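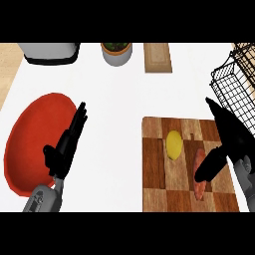
Writing the rules for a two-armed kitchen

Dornirau published the second version of its working rules for simulated kitchen trials this month. The rules cover how a virtual kitchen is set up, how a run of the robot is recorded and scored, and who may say that a task is ready to be tried on a real machine. They run to 19 pages. The first version, which came out in May, had 14.

The engineer who wrote most of both versions spoke to us by phone from the company's office in Roncombe and asked to be identified by job only. The conversation was mostly about small things: where a plate may sit, what the spare arm should do, how a failed run is written down.

"The first version was a tidy-up," the engineer said. "We had people running the same task with different settings and then comparing the results in a meeting. You can't do that. One of them had the friction turned up. So the first version was mainly a list of settings that you leave alone."

The second version goes further into how the task itself is described. Each one now needs a written sheet before the first run. The sheet names the items on the worktop, says which arm is expected to do the lifting, and gives the end state in one sentence. If the end state can't be put in one sentence, the task has to be split.

"People grumbled about the one sentence," the engineer said. "Then they tried to score each other's runs and stopped grumbling. 'Food on the plate' sounds clear until you have a carrot half on the rim. Is that on the plate? Our sheet says the item must be at rest and touching nothing except the plate. If it's leaning on the board as well, it's a fail."

Two arms, one worktop

A good part of the new text deals with the arm that has no job at that moment. In the first version it was hardly mentioned. The company then went back over 265 recorded runs and found that many of the spoiled ones had gone wrong on the idle side.

"You watch the arm that's doing something. Everybody does," the engineer said. "Meanwhile the other one has drifted into the place where the food has to go. In simulation it just looks untidy. With a real arm you've got a broken plate, or you've got a fault and a restart."

The rule now is that the waiting arm may hover over its own side but has to hold still, with the gripper open, until the working arm has finished its lift. It may not cross the middle of the worktop unless the sheet says so. A handover between the arms counts as a task in its own right and gets its own sheet.

I asked whether that made the robot slower than it needed to be.

"Yes, it does. We took that on purpose. Speed is easy to add later on, when you know what each arm is doing. If you start fast you spend your week looking at collisions and arguing over which arm was to blame."

There is also a section on clutter. A trial may not be run on a bare worktop and then reported as a kitchen task. Ordinary kitchen things have to stand along the back or at the sides, and they have to stay there for the whole set of runs. Touching any of them is recorded, even where nothing moves.

"We had very good numbers on an empty table," the engineer said. "They were good numbers for an empty table."

Food gets a page to itself. Round items are allowed to share a board with the item being lifted, and the log must say whether they rolled. Grip force is set by type of item and can't be changed between runs in the same set. The engineer admitted that the values for soft food are still a guess, and the page says as much in a note at the bottom.

"I'd sooner print a guess with 'guess' written next to it. The next person knows where to start work."

Writing down the failures

Of everything in the document, the engineer cares most about the log. Each run gets a line, and no line may be deleted. A run stopped by hand is entered as stopped by hand, with the reason. A run that failed through a bug in the simulator stays in the table and is marked, so that a reader can count it in or leave it out.

This part came from Tawfik, a shared project in which several companies swapped trial results and found that they couldn't compare them. Some had left out stopped runs altogether. Others had counted a second attempt at the same lift as a fresh run.

"It wasn't cheating," the engineer said. "There was no agreed word for a second attempt. We call it a retry, and a retry belongs to the run it started in. The run is a success with a retry, and you report it in that column. A customer reading the table can see what they'd be getting."

The rules allow 2 retries. After that the run is over, whatever state the food is in.

The recording has to show both arms from start to finish, including the one that is only waiting. Where the view can't take in both, a second view is added and the two are kept together under one run number. The person scoring works from the recording and the sheet, and must be somebody who didn't set up the trial.

"That one costs us time. We're a small office, so it means walking over and asking a person to stop their own work. I've kept it in both versions and I'll keep it in the third."

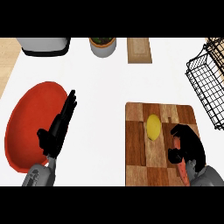 Zurkwood takes a harder line on retries, saying in a written reply to our questions that a dropped or missed item should end the run at once, and that a separate column for retries will be ignored by anyone in a hurry. It would also like the sign-off for real machines to be given by an outside body.

The engineer had seen those comments before and agreed with part of them.

"On the outside sign-off they're right, and I'd welcome it. At the moment there isn't a body set up to do it for this sort of work, so we do it in the office with two signatures. On retries I don't agree. A person in a kitchen misses a lemon and picks it up again. What matters to me is whether the arm noticed that it had missed, and you only find that out if you let it carry on."

The last section is short and concerns the move to real hardware. A task can go forward when a full set of runs has been scored and both signatures are on the sheet. The first real runs are done at reduced speed, with the same items in the same places as in the simulated kitchen, and with a person at the stop button. If the real result differs widely from the simulated one, the sheet is withdrawn and rewritten.

So far that has happened with one task, a lift involving sliced meat. The slices in simulation were too stiff.

"They behaved like coasters," the engineer said. "We'd all looked at it for weeks."

A third version is planned, with pages on knives and on hot pans. Work on the knife pages has started. Comments on the current version can be sent to the Roncombe office, and the engineer asked that anyone writing in should quote the page and line.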